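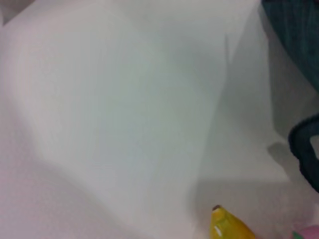 October, Saturday, 9 a.m. start. Posgate lunch set, wrapping and packing order. The job today was to settle how the toy fruit goes into the insulated bag and whether the wrap goes on the fruit, on the bag, or on both. The last written version has both, and it is slow. I spread the white sheet over the work area before anything else and it would not lie down. It keeps its folds, with one broad crease running on the diagonal and a flap standing up at the side, and pressing the flap down with my palm only moved the bump somewhere else. For the pack tests I treated a sheet in that state as the normal case, as I doubt the packers will get flat ones. The stock from Garneck comes folded and they have told us they won't supply it on a roll at our quantity (their minimum for rolls is 3,000).

Things used: one teal bag, the banana, the peach, the white sheets, masking tape, the short ruler, the kitchen scale. The Moon bag stayed on the shelf. Rigoberto wants it compared later, but I'm not mixing two bags in one entry again.

Order A, as written. Wrap the banana, wrap the peach, both into the bag, zip, wrap the bag, tape. The banana is awkward to wrap. The sheet follows the outside of the curve well enough and bunches up on the inside, and the stem pokes at it every time. The peach is easy, corners together and a twist. With both wrapped the bag closes, but the zipper needs one hand holding the top edges together. Wrapping the bag afterward is all right except for the strap, which wants to be on top and leaves a lump under the sheet. I folded it down flat to the back and taped it. It came up again while I was writing this.

Order B. Fruit unwrapped, both into the bag, zip, wrap the bag only. Much quicker. Worry: the zipper pull has a metal ring on it, and if the fruit goes in last the ring can rub the peach on the way past. I rubbed it on purpose along the underside of the peach and got a faint line that came off with a thumb. The banana has a harder, shinier finish and showed nothing. I still don't like it for something that is meant to look new when a child opens it.

Order C. Sheet goes into the bag first as a loose liner, then the fruit, then the spare ends of the sheet get folded over the top and the bag is zipped. No tape anywhere. This was Efraín's suggestion from last week and I had written it off as too loose. It works better than I expected. The sheet keeps the fruit off the quilted lining and off the zipper in one go, and the stiff folds hold the two pieces apart a bit. Shook it hard, turned it upside down, opened it again. Banana had turned over, peach had not moved.

Notes on putting the fruit in, for whoever types this up:
– Peach first, pushed to the closed end.
– Banana second, stem down, curve against the peach.
– Fold the near edge of the sheet over before the far edge. The other way around it catches in the zipper track.
– Don't pull the sheet tight. It tears at the crease.

Tried banana first as well. It lies along the bottom and the peach rides on top and presses against the zipper. No.

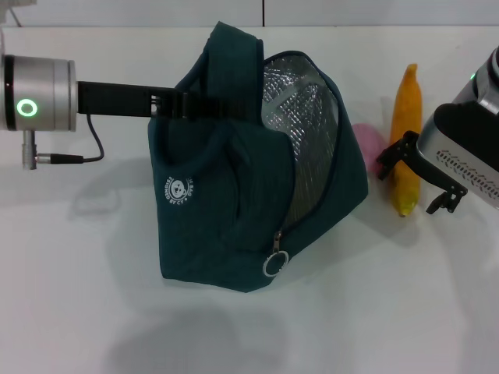

Posgate bag on the white table, strap up, foil lining showing, banana to the right and the peach tucked between.

The opening is wide enough with the zipper partway around. I had been opening it all the way every time, and the lining flops out over the edge when you do that. Part open is better for loading, and the bag also stays upright. Change the instruction to say so.

The little round logo with the bear face is low on the left of the front. With the bag wrapped in the white sheet it doesn't show at all. Jenau asked for the front to be visible when the carton is opened, which settles it against A and B unless we cut a window, and I don't want to cut windows by hand 188 times. With C there is nothing on the outside of the bag, so the front shows if it goes into the carton the right way. Needs an arrow or a word on the carton flap.

Strap: still a nuisance. Options are to tuck it between the back of the bag and the carton wall or lay it forward over the top. Forward covers part of the front but not the bear. Tucked behind is neater, and it pushes the bag forward so that it scrapes going in. I did it both ways with the sample carton and would take forward. Rigoberto looked at it after lunch and prefers it behind. Left open. He is the one who has to train the packers, so I expect it will be behind.

Weighed the bag packed as C. It came out under the limit on the label sheet, figure is in the scale log. Did not weigh A.

One complaint about the fruit. The two samples don't look like one set. The banana runs from orange at one end to a slightly greenish yellow at the other, fine on its own, but the peach is a plain rosy pink and looks as though it came out of a different box. Efraín says the color was signed off and to leave it. Left it.

Also, the teal picks up lint from the sheet along the strap. A dry cloth takes it off. Put a cloth at each packing station.

To do
– Write up order C as the new instruction, with the part-open zipper and peach first.
– Ask Garneck if the sheets can come folded 2 times instead of however they do it now. The diagonal crease is the one that tears.
– Strap, ask Jenau for a yes or no on forward.
– Carton flap marking, Efraín.
– Same test on the Moon bag, separate entry.

Stopped at 4. Bag, banana and peach are in the gray tray under the bench, sheets back in their sleeve. Please don't use the creased one for masking, I want it again for the Moon test.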